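纸牌背面印刷的几个技术问题，按条写，想到哪写到哪。起因是给 Grundale 那套黑底扑克做复印，第二版和第一版混在一起能认出来。1/

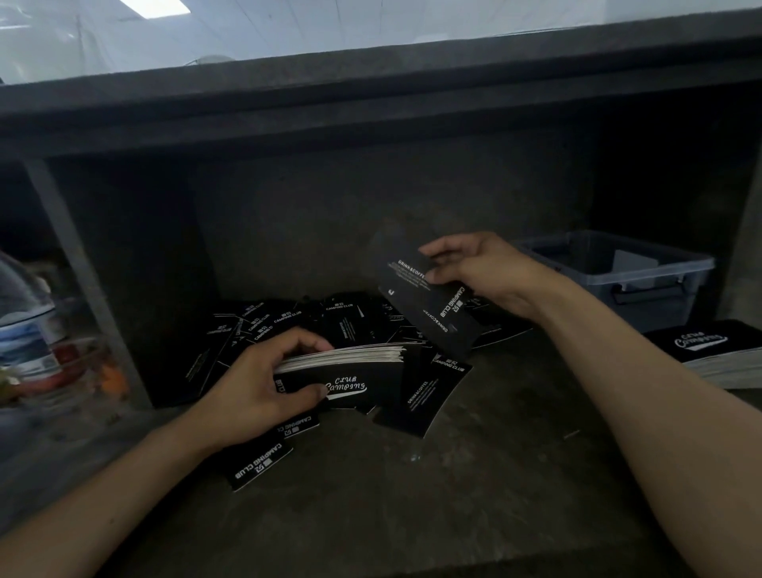 分拣黑色印刷卡片，柜台下层。

2/
先说黑。印刷里的黑至少有两种：单黑（只有K100）和四色黑（K加上一定比例的CMY）。单黑在白纸上铺大面积实地，反光处发灰，扫描出来看得更清楚。四色黑密度高，但总墨量一上去，干燥时间就跟着上去，堆叠时容易背面蹭脏。

3/
我们第一版用的是四色黑，C偏重，成品在冷光下发蓝。第二版换了供应商，Ljungberg 那边默认用M和Y垫底，成品偏暖。单看哪一版都没问题，混在一副牌里，洗两遍就能挑出来。对牌来说这等于做了记号。

4/
有人会说调一下配比就行。配比只是一部分，剩下的是纸。黑芯纸、蓝芯纸、白芯纸吃墨不一样，同一组数值打在三种纸上是三个黑。打样一定要用正式的纸，用铜版纸打样再换卡纸上机，等于没打。

5/
关于芯。蓝芯和黑芯里那层颜色是胶，作用是遮光，防止强光下透出牌面。白芯不遮光，便宜，桌游里大量使用。黑底卡用白芯有另一个毛病：裁切边是白的，一叠码齐以后侧面一条一条白线，用几次边角露白，非常显眼。

6/
所以黑底卡建议黑芯，或者做边染。边染的问题是染料会向牌面渗，渗进去零点几毫米，覆膜的比上光的好一些。Eltirby 的报价单里边染是单列的，按副计价，量小的时候这一项很吃亏。

7/
表面处理单独说一条。上光油：手感滑，便宜，磨损以后黑底会出现灰雾。覆哑膜：刚拿到手好看，指纹明显，磨到的地方变亮。压纹加水性上光：牌用得最多的做法，纹路之间存空气，滑动顺，指纹也不太显。

8/
哑膜黑卡是我最不推荐的组合，偏偏是客户最爱选的组合。样品在灯下确实漂亮。请拿去洗200次再看，边缘和中央拇指位置的光泽差肉眼可见。防刮哑膜会好，成本也会上去，且厚度增加，整副牌可能进不了原来的盒子。

9/
接着是裁切。扑克一般是正反套准后冲切，先天有公差。白边背面对公差最敏感，左右边宽差一点就看得出。黑底满版出血没有边，偏了看不出来，这是黑底唯一省心的地方。但背面中央如果有图案，偏移照样暴露，只是转移到图案到边的距离上。

10/
背面图案要做180度旋转对称。这个常识每年都有人忘。检查方法：导出背面，复制一层，旋转180度，混合模式改差值，应当全黑。有一个像素亮着就回去改。注意文字、签名、编号这些后加的图层，多数问题出在这里。

11/
黑底上的反白细线。四色黑里挖白线，四块版有一块套不准，线就会带彩边或被吃掉。处理方法是让CMY三版在细线周围略微内缩，只留K版定义边缘。RIP有的能自动做，有的不能，问清楚再交文件。线宽不要低于0.2毫米，小字不要用衬线体。

12/
还有一种思路是用专色黑，或者压两遍K。两遍K套准要求也高，但色相稳定，不会一版偏蓝一版偏红。补印多的项目我倾向这个。专色要在合同里写墨号，写“黑色”两个字没有任何约束力。

13/
批次管理。我现在的做法：每批留两副不拆封，一副放暗处，一副放窗边。窗边那副是看褪色的，黑墨里的品红先掉，几个月后偏绿。补印时拿暗处那副去对色，别拿用过的，也别拿屏幕。

14/
对色要有数。用分光密度仪测Lab，和留样比，ΔE2000我给印厂的上限是1.5。深色区域人眼对明度差迟钝，对色相差敏感，所以另外加一条a、b各自的上限。只写总色差，对方可以全偏在一个方向上，数值照样合格。

15/
光源也要约定。D50下匹配的两块黑，到了暖光LED下可能分开，这叫同色异谱。实际使用者大多在家里的灯下面打牌，标准光源看完，再去普通灯下看一次，多花一分钟。

16/
起订量。这次补印的报价分两档，4000副一档，低于这个数走数码。数码的黑和胶印的黑放在一起，不用仪器也能区分，墨粉机型的实地还有轻微的反光浮雕感。不要胶印首版、数码补印，这是我交过学费的组合。

17/
如果确实只能小量补：整副替换，不要补单张。缺一张补一张是做不到背面一致的，哪怕同厂同纸。可以随盒附两张空白牌，同批印同批切，丢牌时手写顶上。成本几乎为零，因为拼版本来就有空位。

18/
说到拼版。扑克常见是一大张54或55格，第55格多半空着或者放印厂广告。数一下你的版，空格全部要过来。数牌以外的卡牌游戏拼版更自由，但同一副的背面尽量放在同一大张上，墨色从咬口到拖梢是有渐变的，大面积实地尤其明显。

19/
两副不同大张混配的，比如主牌一张、扩展一张，交代印厂同机同班连续印。纸张丝缕方向也要一致，不然回潮以后一半往里弯一半往外弯，背面颜色再准也没用。

20/
湿度。黑卡吸不吸潮和颜色无关，和覆膜是单面还是双面有关。单面覆膜必弯。收货开箱先静置一天再判断平整度，刚到就拍照投诉，印厂有充分的理由不认。

21/
验收抽样。我按编号抽，3329号那箱开过，32副里有一副背面有墨皮，位置在角上。黑底上的墨皮是亮斑，斜着光看，正着看容易漏。抽检的人要把灯放低，卡片侧过来翻。

22/
Harish Kanaujia 在上一条线程里问能不能用UV黑。可以，干得快，密度也够，缺点是墨层脆，弹洗几次容易沿压痕开裂，裂口露纸色。做桌游提示卡、杯垫可以，做需要弯折的牌不合适。

23/
文件交付的最低要求，给准备下单的人：PDF/X-4，出血3毫米，黑底写明四色数值，总墨量不超过印厂给的上限，背面单独一页，裁切线和压线用专色图层并设为叠印。文字全部转曲前先自己留一份可编辑的。

24/
Clisum 的纸样册里黑芯有两个克重，280和310。310手感扎实，洗牌费手，小孩用280。两个克重表面涂层不一样，对墨的反应也不一样，换克重等于换纸，回到第4条重新打样。

25/
下次写白墨打底和金属纸，那边的坑是另一套。Grundale 第二版最后的处理是整批改成单独销售，盒底贴批次标，不与首版混装。首版缺牌的，凭盒底编号换整副第二版。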